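Grasteo Film Log - Setup Guide
Section 7: Entering and Rating a Film

Read this section after you have created a viewer profile (Section 6). The steps apply to the desktop and browser versions. Menu names may differ slightly on phones.
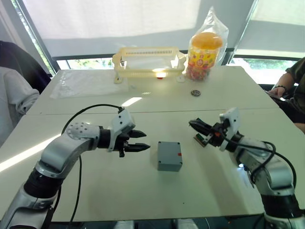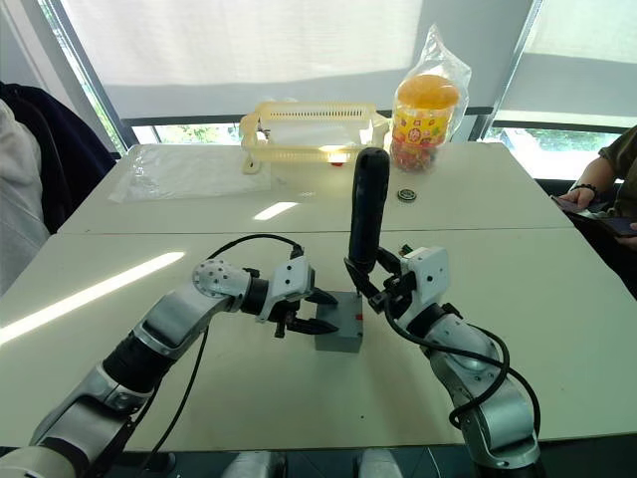
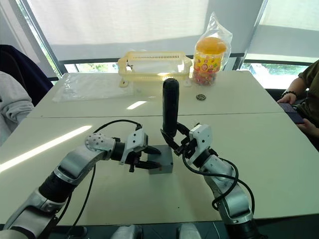
Two arms at a white table, three views.

7.1 Before you start

Sign in with the profile that will own the review. A review cannot be moved to another profile after it is published. If two people watch the same film, each person must make a separate entry.

Check that the genre list is loaded. It is found under Library > Genres and contains 203 tags in the standard Granix set. If the list is blank, select Reload and wait for the counter to stop.

7.2 Adding the film

1. Select New Entry.
2. Type the title and press Enter. Leave off a leading "The" or "A".
3. Choose the correct release from the results. Remakes and originals often share a title, so check the year and the director.
4. If no result fits, select Add by Hand. Title, year and running time are required. Enter the running time in minutes.
5. For an anthology, turn on Segments. A new row opens for each story. Enter the linking story, if the film has one, as segment 0.
6. Select Save Draft.

Note: Running time decides which shelf a film is filed on. Films of 17 minutes or less go to Shorts. Longer films go to Features. Segments are never filed on their own.

7.3 Choosing tags

1. Open the Tags tab.
2. Pick one main genre. For horror this is the subgenre, such as Slasher, Haunting or Creature.
3. Add up to seven secondary tags.
4. Set the content marks for gore, animal harm and flashing light. These are shown to readers before the review opens.

Caution: Content marks left at "Unset" are shown to readers as "None". Set every mark by hand, even when the answer is none.

7.4 Writing the review

1. Open the Text tab.
2. Enter the plot summary in the Plot field. Keep the ending out of this field - it appears in search results.
3. Enter your opinion in the Remarks field.
4. To hide a passage, select it and choose Spoiler. Hidden text is replaced by a gray bar until the reader clicks it.

Note: Spoiler bars are lost when text is pasted in from another program. Apply them again after pasting.

7.5 Scoring

1. Open the Score tab.
2. Move each slider: Story, Acting, Effects, Sound, Scares.
3. Check the total. The total is a plain average unless weights have been set (see Section 9).
4. For an anthology, score each segment first, then select Fill From Segments.

The Scares slider is shown only when the main genre is a horror subgenre. Changing the main genre later removes that score from the total.

7.6 Publishing

1. Select Preview and read the page through.
2. Select Publish.
3. To correct a published review, select Revise. The old version is kept under History.

Error 181 means that a required field is empty. The tab with the empty field is marked in red.

Section text: Graziella Zanetti. Checked by Gianni Lombardi.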